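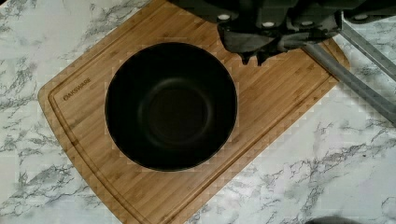
Zoline has started recording at its kitchen counter in Bollcombe, and the first batch of examples for its Horeck learning system is already bigger than the team had hoped for. As of Jul 19, 2026, the group has 400 complete demonstrations saved and checked, each one a person guiding a robot arm through a small kitchen job from start to finish. A lot of that work happens right over the counter, where a black bowl on a bamboo cutting board fills much of what the wrist camera sees and the fingertips hang just above the wood. It's a wonderfully plain setting for some pretty exciting work!

The idea behind Horeck is easy enough to follow. Nobody writes out a list of motions for the arm. A person moves it by remote control, the cameras record the view, and the controls are logged along with the video. Feed the system enough of those recordings and it should begin to work out for itself how to reach for a bowl, how far to open the gripper, and when to let go.

The hard part is the "enough." Horeck's training plan calls for up to 3000 demonstrations before the end of August, and they can't all be the same. Operators are asked to turn the board a little between takes, swap one object for another, come in from the left on one run and from the right on the next. If every bowl in the collection sits in the same spot, the system learns the spot and not much about bowls.

So far 19 operators have taken a turn at the controls. Most had never driven a robot arm before, and the team likes it that way, as beginners tend to find routes that the engineers wouldn't try. Training takes a morning. After that, new operators spend a session on bowls and cups before they are given anything with a rim that has to be gripped at an angle.
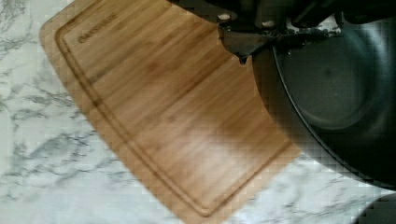
Gripper and pan at the edge of the cutting board, as seen from the wrist camera.

Pans have been the big talking point this month. A dark pan and a dark gripper are tough to tell apart in the wrist view, and it can be difficult to see just where one stops and the other begins. Operators have been told to slow down at that point and to keep going if the first grasp slips, so that the recovery gets recorded too. Those messy takes are kept under their own tag. Takes where the operator gives up partway are set aside, and so is anything with a gap in the control log.

Every recording is watched back by someone other than the person who made it. The reviewer marks when the gripper closes, when it opens, and whether the job was done as asked, then adds a one-line description in ordinary words. Those lines matter a great deal, because Horeck is meant to take spoken requests later on. "Put the bowl on the board" and "set the bowl down on the cutting board" both need to land on the same action, and reviewers are encouraged to write the way they would talk at home.

The team is also using more than the wrist view. A second, wider view takes in the rest of the counter: toaster, cups, canister, the plate of toy fruit, paper towels at the far end. Plenty of that never gets touched in a given take, but a learning system has to cope with a counter that has things on it.

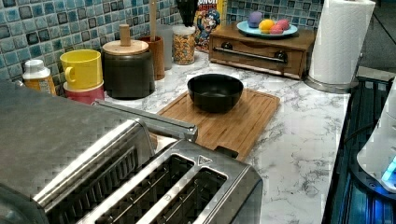
Kamarul Subramaniam said the thing that had surprised him most was how much the operators differ from each other, and that he would rather have a hundred takes from ten people than a thousand from one. He added that he could often guess who was driving from the way the arm slowed down before a grasp, and that he was very curious to see whose habits the system would pick up.

A first version trained on the early recordings, nicknamed Liew, is due to be tried on the same counter in August. It will be given 2 jobs to begin with, moving a bowl and moving a cup, and the results will be posted on the project page whether they are good or bad. Pans come later.

Recording sessions run through the summer, and new operators are still being signed up. No experience is needed, only steady hands and a bit of patience. Anyone in the Bollcombe area who would like to try can ask at the front desk or write to the project office.

Recent items
Horeck reviewers' guide updated with new tags
Bollcombe open evening: come and drive the arm
What we changed in the control log this spring
Zoline summer schedule

Contact | Copyright Zoline, all rights reserved | Back to top

This site uses cookies to remember your settings and count visits. Accept | Manage choices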